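How do I get a dull ring off a marble counter?
Asked by Perla Quintero in Kitchens & Baths
2,113 views

We moved in back in April and I love this kitchen so much! Dark brown and gray marble with pale veins all through it. Last night I cut up limes and left half of one sitting there, and now there's a dull circle by the stove. I've washed it twice with dish soap and it won't budge. Is it a stain? Can I fix it myself?
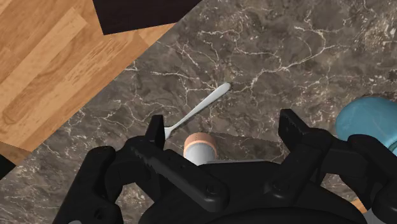

Same stone, a good stretch of it.

3 answers

Natalia Trujillo
That sounds like an etch — the acid ate the shine off, so there's nothing there to wash away. Good news, you can do a small one at home and it's really satisfying! Get marble polishing powder (I used Vitale, any hardware store brand should be fine).

1. Clear off the counter and wash it with plain dish soap and warm water. Dry it all the way.

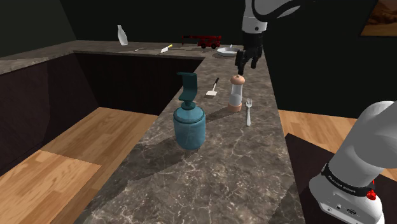 2. Sprinkle a little powder on the ring and add a few drops of water.
3. Rub in small circles with a damp cloth for a couple of minutes. Firm, but don't lean on it.
4. Wipe, rinse, dry, and look at it from the side with a lamp on. Repeat if you still see the edge.

Try it in a back corner first. If your finish is honed (matte) skip all this, the powder will leave you a shiny spot.

Clifford Lachance
baking soda works on everything

Soledad Aguirre
Natalia's right. Baking soda paste is for oil stains and it won't bring a shine back. My ring was too big for powder, so I had someone out, 235 dollars for the whole island, and wow, what a difference! I sealed it after that and let it sit 15 minutes before buffing. Sealer won't stop lime juice though, so use a cutting board. And no vinegar sprays, ever!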